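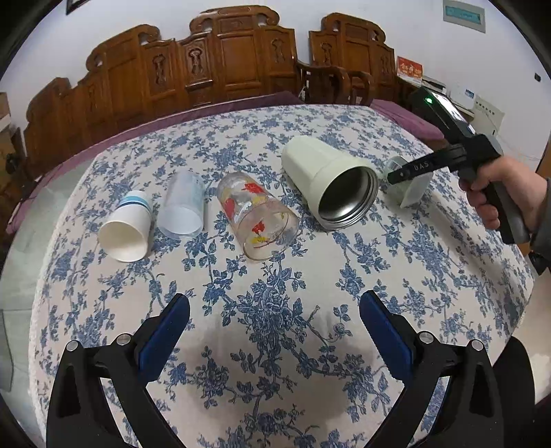 Tistari Manipulation Group, Sidville

Home Posts Data Team Contact

Filed under: Field notes / Collection
1 min read

cups day. all on their sides, paper, plastic, glass, one fat steel-lined tumbler. task is stand them up, any order

155 demos wanted by tonight. nearly 10 in. slow going

clear glass is the one I worry about, pattern of the cloth comes right thru it. keeping the floral cloth on anyway, policy needs ugly backgrounds

Retno Liem wants both grippers used evrey run. ok. ok

new start layout every 12 runs, pls label them

more later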